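Section 4. Changing the Liner

The Trelleck waste bin ships with one starter roll of liners packed inside the container. Replacement rolls are sold under part number 363. Other liners can be used if they fit over the rim with enough plastic left to fold down on the outside.

4.1 Before you start

Place the bin on a level floor. Carpet is fine. Clear enough space beside it to set a full bag down without it leaning on anything.

Remove the lid and the retaining ring. If the ring is stiff, press both release tabs at the same time and lift straight up.

CAUTION: Do not push waste down by hand. Broken glass and sharp metal can cut through the liner.

4.2 Removing the used liner

1. Unfold the liner from the rim, working all the way around.
2. Gather the top edge together and squeeze out the extra air.
3. Twist the gathered part twice and tie it.
4. Hold the container steady and lift the bag straight up. If it sticks, let air in by easing the plastic away from one side.
5. Set the bag down next to the container.

NOTE: The bag should weigh no more than 19 pounds when lifted. Heavier loads may tear the plastic below the knot.

4.3 Handling the plastic

Thin liners crease easily and cling to themselves. Take hold of several folds together. A single layer stretches at the point where it is held and may split. 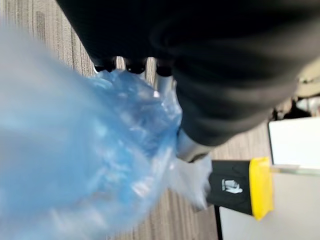
Figure 4-1. Blue liner held by its gathered folds, over striped carpet.

Keep the loose part of the liner clear of the floor if it is wet or dirty.

4.4 Fitting a new liner

1. Tear one liner from the roll along the perforation.
2. Rub the open end between your fingers to separate the layers.
3. Shake the liner open and lower it into the container, closed end first.
4. Press the bottom into the corners.
5. Fold the top edge over the rim.
6. Refit the retaining ring. Both tabs should click.
7. Replace the lid.

If the liner slips into the container during use, the ring is not seated. Remove it and repeat steps 5 and 6.

4.5 Cleaning the container

Wipe the inside with a damp cloth and mild dish soap whenever a liner has leaked. Let it dry before fitting a new one. Do not use bleach or scouring pads, and do not put the retaining ring in a dishwasher.

Spare rings are listed in Section 7 under part number 83.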